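Speaker notes: Collecting demonstrations by remote control on a two-arm cell
Slot: 20 minutes, questions after

Slide 1. Title
Say the scope first. This talk covers the recording side. Training gets one slide near the end. The task is pens and a paper cup, driven by remote control, one operator, two arms.

Slide 2. The task

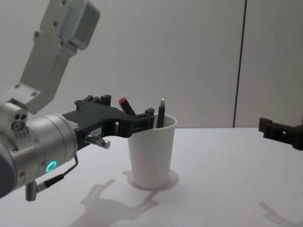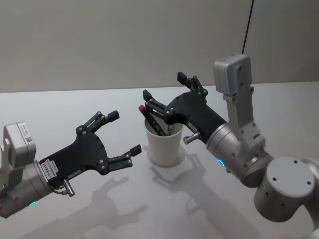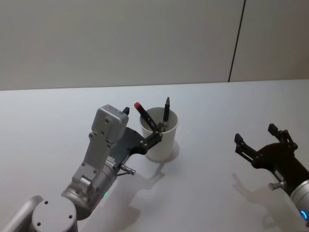
Paper cup, white table, two arms.

The operator sits at the Breveo station and moves two small leader arms. The follower arms copy the joint angles. There is no force feedback. The operator has to judge contact by eye, and this shapes almost everything on the next few slides.

Reason for choosing the cup: it weighs almost nothing. A heavy holder would hide bad driving. If the operator comes in crooked, a light cup slides or tips, and the mistake is in the recording for anyone to see.

Slide 3. By hand or by remote
We tried both. Guiding the arm by hand gives good feel at the fingertips, and new operators learn it in one sitting. The problem is the operator's own arms and sleeves, which end up in the video. The policy never sees those at run time. With two arms it also takes both hands, or a second person.

Remote control is slower to learn. What the cameras record is close to what they will see later — same arms, same shadows, no person. For Zotosar we recorded by remote only.

Do not spend long here. People who came for the comparison can ask afterward.

Slide 4. Numbers
1178 episodes recorded. 322 rejected. Read both figures aloud, they are small on the slide.

The rejects fall into 3 groups:
Operator errors that were not recovered.
Dropped frames on one or more cameras.
Episodes where the task was finished but the motion was poor, for instance long pauses over the cup.

The third group is the one to talk about. The first version of our rules kept those episodes. The trained policy then copied the pauses. It would stop above the rim and stay there. We went back, marked every pause, and cut the worst episodes.

Slide 5. Recoveries
Keep them. If a finger bumps the rim and the operator backs off, lines up again and finishes, that episode stays in. A set made only of clean runs gives the policy nothing to work from once it is off the path.

Limit: one recovery per episode. Past that, the label gets hard to assign.

Slide 6. Operator instructions
Read them as written on the card.
Start from the rest pose.
Move one arm at a time unless the task calls for both.
Open the fingers before coming down to the cup.
Do not correct the cup's position by pushing it.
Say "done" before touching the pedal.

Expect a question on the last one. The pedal stops the recording at once, and early operators pressed it with the arm still moving. The final part of the motion was lost.

Slide 7. Camera timing
Wrist cameras and the overhead view run on separate clocks. The Bogale logger stamps each frame when it arrives, so a slow cable looks like a slow arm. Check the offset at the start of every session. In January we skipped the check for one batch and had to line it up again by matching finger closure in the wrist video against the joint log. It worked but took longer than recording a new batch would have.

Slide 8. Training
One slide only. Point to the Plarkau write-up for settings. State that the same settings were used before and after the cut, so the change in behavior over the cup comes from the data.

Slide 9. Open points
Depth is still the weak spot. Operators misjudge height over the rim more often than side position. A second side view on the operator's screen is next on the list.
We have no good rule for how much operators should differ in style. Mixing them helped on placing and hurt on picking — we cannot explain this yet, say so.

If short of time, drop slide 7 and go from 6 to 8.
Leave slide 4 on screen during questions.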